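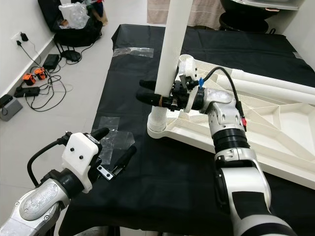
About Wellstead

Hi, I'm Kheri Langat, and I run Wellstead, a small language school above a bakery. We teach Spanish and Swahili to grown-ups, mostly in the evenings, and mostly to people who swore in high school that they'd never sit through another verb table.

I was one of those people, by the way! I took four years of Spanish and came out able to order a sandwich. Then I spent a winter renting a room from a retired couple who spoke no English at all, and by spring I was arguing with them about soccer. We never opened a book. We just talked, badly, all day long, and I got less bad.

So when I started teaching I tried to make my classes feel like that kitchen. The first group was five people and a pot of coffee in my living room. We outgrew the living room (my upstairs neighbor had some thoughts on the singing) and moved in over the bakery one January, in the middle of a cold snap, with borrowed chairs and a heater that only worked if you kicked it. The heater has been replaced. Two of the borrowed chairs are still here, and if one of them is yours, please get in touch.

Classes are small, eight people at most, and run for ninety minutes starting at 6:30. You'll talk from the first night. We do have a grammar booklet, and some folks love it and fill it with sticky notes, but you can leave it in your bag if you like. I put together our beginner word list myself, 900 words, all things my students really wanted to say in their first year. "Leftovers" made the list. "Parliament" did not.

We've taught some 3000 people by now, which still makes me a little dizzy when I look at the sign-in books. A few have gone on to move abroad, and one couple met in the Tuesday-style chaos of our beginner conversation circle and had their wedding toasts in two languages. I cried through both.

People ask what level they should start at. Come in and chat with me for ten minutes and we'll figure it out together. If you end up in the wrong group you can switch any time in the first three weeks, and I won't charge you for it. A deposit of $100 holds your seat and comes off your course fee.

The door is the green one to the left of the bakery window. Ring the top bell and give me a minute, it's a lot of stairs! Bring a friend if you're nervous, and come hungry, because the rolls come out of the oven at six.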